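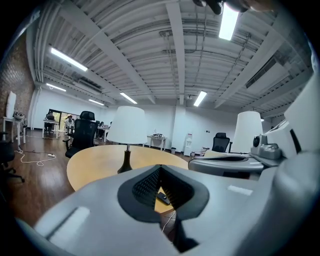
La pince Grondik au-dessus de la table ronde, côté lampe.

Grondik, pince de démonstration à main — mon avis après 50 démonstrations

J'ai acheté cette pince pour enseigner à notre bras des gestes simples de table : prendre, déplacer, poser. Avant, je faisais tout par télécommande avec la manette Zapata, et une seule prise me demandait beaucoup de patience. Avec la pince en main, le geste vient naturellement et j'enregistre 10 essais sans pause.

Les mors noirs ont une surface intérieure à mailles que je trouve très correcte. Sur un objet plat et petit, posé directement sur le bois, il faut par contre approcher lentement, sinon on pousse l'objet. Le corps blanc est volumineux, il cache une partie de la table à celui qui travaille.

Mon reproche principal est le poids. Ma collègue Ylva Rustad change de main après 8 essais, moi je tiens un peu plus. La notice, traduite trop vite, explique mal le calibrage.

Je recommande quand même. Note : 4 sur 5.

Eugeniusz Wilczyńska, août 2023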